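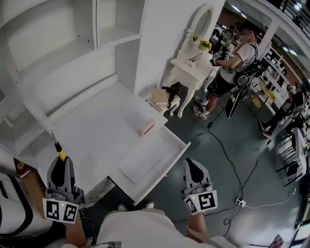
White unit with the drawer out, vanity and stool behind it.

Vistano Furnished Rooms
Progress report to the Rasano Fund, second reporting period
May 13, 2022

The plan you agreed to pay for says that by now the Mosar bedroom sets would be assembled, checked, dressed with household goods and ready to hand over. Part of that is done. I would ask you to read the rest of this report before deciding how much of it to believe, including the parts I wrote for the last one.

Where the furniture stands

The white unit with the open shelves and the tabletop is together and in use. My doubts about it have to do with the drawer. The assembly sheet claims it takes a person of ordinary patience less than an hour to fit the runners. I have watched two people of more than ordinary patience spend an afternoon on it. The runners are handed, the hands are marked on the inside where the marks vanish once the panel is on, and the stop screws supplied are a shade too long. We have shortened ours. I do not consider this a finished solution and have written to the supplier, who replied with a link to the same assembly sheet.

The vanity table is a different matter. It has curved legs and an oval mirror frame, and it was chosen over my objection that curved legs are a nuisance to sweep around and a worse nuisance to pack. Both remain true. It has, however, given us less trouble than anything else on the list. The legs went on straight and have stayed straight. I am prepared to say that the objection was half wrong and to leave it there until the set has been moved at least once.

The stool fits under the vanity as promised. Whether it should live there is undecided. At present it collects whatever has no other place, and a dark wig, or a bundle of hair that will pass for one, has been lying on it. If the stool is storage, the inventory should say so. If it is a seat, somebody has to keep it clear.

Dressing the rooms

The dressing budget came to $1,521 and has been spent. The proposal called this "bringing the rooms to life," a phrase I argued against and would still strike out. What it bought is small goods: boxes, flowers, things for shelves and tabletops. The pot of yellow flowers on the vanity does its job, in that the table looks less like a showroom piece with it there. The small boxes do less. A pink one and a white one are pleasant enough, but we ordered by color from a catalog page and not by what a person would keep in them, and it shows when you try to put anything away.

The shelves are still mostly a question of taste. Two opinions have been put to me. One holds that open compartments should be filled so that people can see what they are for. The other holds that they should be left alone so that people can use them. I lean to the second, partly because filled shelves have to be dusted. I would like the fund's view before we place another order – there is no money for another order in any case, but the view would be useful.

The checklist

We adopted the Saber checklist at your suggestion. It has 26 items per room, covering fastenings, edges, drawer travel, wobble, surface marks and floor. I was not in favor. My experience of checklists is that they get filled in at a desk at the end of the day. To be fair to this one, it did turn up the problem with the stop screws, and it turned up a wobble in an early stool that I had sat on myself and passed. It has also produced a good deal of paper on which "surface marks" is answered "n/a" for a white tabletop, an answer that cannot be right.

I propose to keep the checklist for one more period and to cut the items that have never once been answered with anything other than "fine." If it then finds nothing, I will recommend dropping it.

Floor and power

The gray floor cleans easily and shows everything, so it is cleaned often. Power is less satisfactory. The outlets are on the wrong wall for the way the furniture is now arranged, so there is a power strip on the floor with cables running across the open part of the room. The layout drawing showed a clear floor. The drawing was made before the vanity was chosen and was never revised. An electrician's quote for moving the outlets has been requested and I expect it to be higher than the line we set aside. The cheaper course is a flat cover strip along the walking route, and I would take the cheaper course first.

What was promised and has not happened

The last report said the second room would be painted. It has not been painted. The reason given to me was drying time, which explains a week and no more.

It also said that spare fittings would be bagged and labeled by item. They are bagged. The labels came away from the bags in storage, so we have a bin of accurate labels and a bin of anonymous screws. Relabeling is in progress, with tie-on tags this time.

The handover guide exists as a draft. It is too long, and it repeats the supplier's hour for the drawer, which I have asked to have taken out.

Requests

We are not asking for more money in this period. We ask for permission to move the unspent paint allowance to floor and power, and for an extension to the end of May on the handover guide. I would also ask that the phrase "on schedule" be dropped from the reporting template, or that a box be added beneath it for the date of the schedule meant – we have had two, and on the earlier one we are late.

Receipts for the dressing goods and the completed Saber sheets are attached. The supplier's reply about the stop screws will follow if a proper one arrives.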